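Care of Household Cloths and Towels

Guidance for residents

Issued by the Sarelura Housing Service, Household Advice Section. Leaflet 14.

Purpose of this guidance

Kitchen cloths, tea towels and hand towels are among the most heavily used items in any home, and they are often washed with less care than clothing. Residents of shared buildings have asked the Service for a single page of advice on washing, drying and storing them. The notes below apply to ordinary cotton, linen and microfibre cloths. Where a care label gives different instructions, the label should be followed.

Sorting before washing

Cloths used for food preparation should be kept apart from those used on floors, bathrooms and pet areas, both in the basket and in the machine. Many households find it easiest to assign a colour to each room and to keep to it. A damp cloth should not be dropped into a closed basket. It should be hung over a rail or the side of the sink until it can be washed, as mildew forms quickly in folded fabric and its smell is difficult to remove later.

Microfibre should be washed separately from cotton towels, which shed lint. Once lint has worked its way into microfibre, the cloth will leave streaks on glass and polished surfaces.

Washing

Cotton and linen kitchen cloths may normally be washed at 60 degrees. Microfibre lasts longer at 40 degrees. Fabric softener is not recommended for any drying cloth. It leaves a coating on the fibres, and a towel treated with it will push water across a plate instead of taking it up. Towels which have already lost their absorbency can usually be improved by one hot wash with no detergent.

Grease stains should be treated before the wash with a small amount of washing-up liquid, worked in with the fingers and left for a quarter of an hour. Tea and coffee stains respond well to a soak in cool water with a spoonful of bicarbonate of soda. Tomato and turmeric stains fade considerably if the cloth is dried in direct sunlight. Chlorine bleach must never be mixed with vinegar or with any other cleaning product.

The drum should not be packed tightly. A hand's width of space should remain at the top when the load is in.

Drying

Each item should be shaken out once, firmly, as it leaves the machine. It should then be held by two corners of the same edge and pulled gently until that edge is straight. Linen in particular will dry in whatever shape it is left, and a few moments spent at this stage may remove the need for ironing.

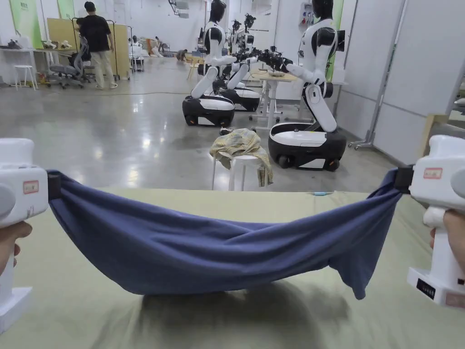
Larger cloths should be pegged along the hem with a short overlap onto the line, and not folded in half over it, where the double layer dries slowly. Coloured cloths are best turned away from strong midday sun. In December and the months on either side of it, residents drying indoors should place the airer in a room with a window slightly open and the door closed. Airers should not be placed against a radiator or in a shared corridor, where they may obstruct the way out.

Residents of Vidal Court may use the drying room on the ground floor. Items should be collected within a day. Faults with the extractor fan should be reported to Iker Cifuentes at the building office, extension 2702.

Folding and storage

Cloths must be fully dry before they are put away. The hem and any stitched loop are the last parts to dry and should be checked by hand. Tea towels keep their shape well if folded in thirds lengthwise and then in half. Clean cloths should be added to the bottom of the pile and taken from the top, so that all of them receive equal wear.

Drawers holding linen should be emptied and wiped out twice a year. Scented sachets are acceptable for hand towels but should be kept away from cloths used on glasses and crockery.

Replacement and reuse

A kitchen cloth that still smells after a hot wash should be taken out of kitchen use. Worn cotton towels may be cut into squares and kept for shoes, windows or bicycle chains. Rags that have been used with linseed oil or other drying oils present a fire risk. They should be laid flat outdoors to dry before disposal and must not be left in a heap.

Clean textiles that are beyond use may be placed in the recycling bank beside the Giltell Road entrance.

Further advice

Questions concerning this leaflet may be addressed to Uzma Kiani, Household Advice Section, extension 1413. Printed copies in large type are available from the same office.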